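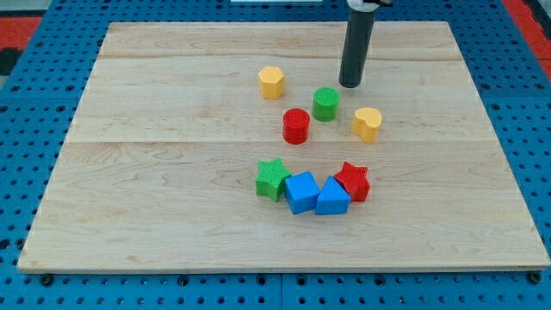 Nelisari tabletop manipulation project
Progress report to the Filen program office, April

Work this period

We completed the second round of training data for the block-arranging task. The set now holds 500 demonstrations, all recorded on the maple board with colored plastic shapes. Starting layouts are shuffled between runs, and we deliberately include layouts where blocks touch. The first round had almost none of these, and the policy trained on it did poorly when it had to separate neighbors.

Method

The policy takes a camera view and a short written instruction, such as "move the red star next to the yellow heart," and outputs small motions of the arm in the plane of the board. It pushes blocks and does not grasp them. We made one change to training: instructions are now added after the run, by labeling short segments of longer recordings. This let us get several labeled examples out of each recording.

Results

On single-step instructions, the new policy does better than the old one on spread-out layouts and much better on crowded ones. Stars remain the hardest shape. Their points catch on neighboring blocks and turn them. Instructions with 3 or more steps still fail often, usually in the later steps.

Problems

We lost 6 working days to a faulty controller, which Abou Zeid replaced under warranty. The schedule had enough slack to cover it.

Next period

Test the policy on 2 block shapes left out of training. Move evaluation to the Etorine scoring tool so results can be compared across sites. No change to the budget is requested.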